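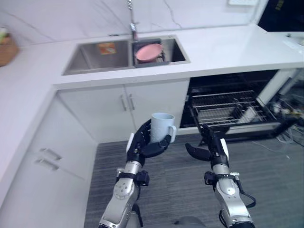 I've been arguing about supply chains with my old classmate Eoin Hayes for years, and I think I'm finally ready to put my side in writing. Small manufacturers should sell to the country next door long before they try to sell to the whole world!

Take Pramell, which makes fittings for commercial kitchens. When Rima Rawashdeh took over sales, the company had 666 customers on its books, and all but 60 of them were within a day's drive of the plant. Her board saw that as a weakness. I see a wonderful asset — people who speak the same trade language, work under similar rules and can come over and look at a part before they order 200 of them.

Eoin's answer is that shipping is cheap and distance doesn't matter anymore. Shipping, sure. But who pays for the engineer's flight when a valve doesn't fit? Who waits out the time difference? Pramell opened a distant office anyway, and it took 30 months to win its first repeat order. In the same stretch, its neighbor and rival Soser quietly crossed one border, hired Dima Obeidat to run a two-room branch there, and filled its order book by December.

I love a bold plan as much as anyone, and some products really do travel (software, perfume, good songs). Most things with a warranty travel badly. A border you can drive across still teaches you about customs forms, currency swings and foreign tastes, and the lessons come at a price a small firm can afford. I'd start there and enjoy it — the far markets will still be open in a few years.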